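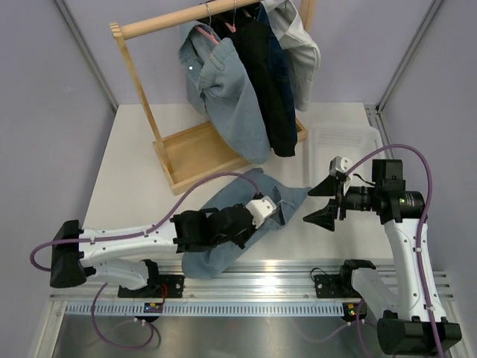

Two arms, one denim garment on the table, a rack behind.

Ilgate > Opinion > Control software
Print | E-mail

Garment work needs a replanner before it needs a bigger policy. Our stack at Rakeck commits to action chunks of 33 steps, and cloth moves inside that window. I would cut the chunk and pay for the compute – Vratislav Kadlec disagrees.
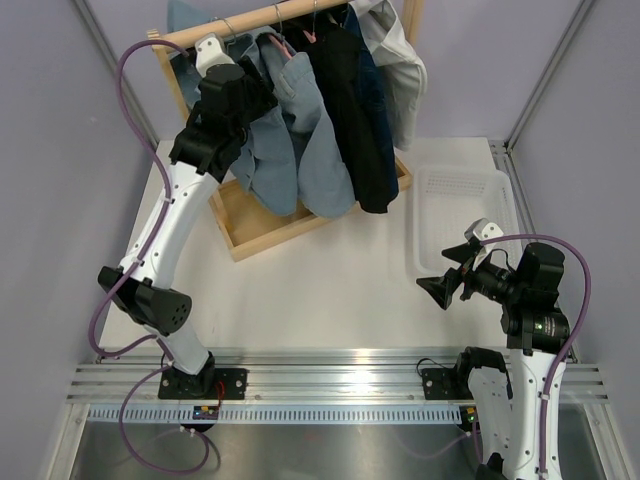

Left gripper at the denim near the rod's end.

Contact by the rod is where stale plans cost most. Log the plan's age with every command.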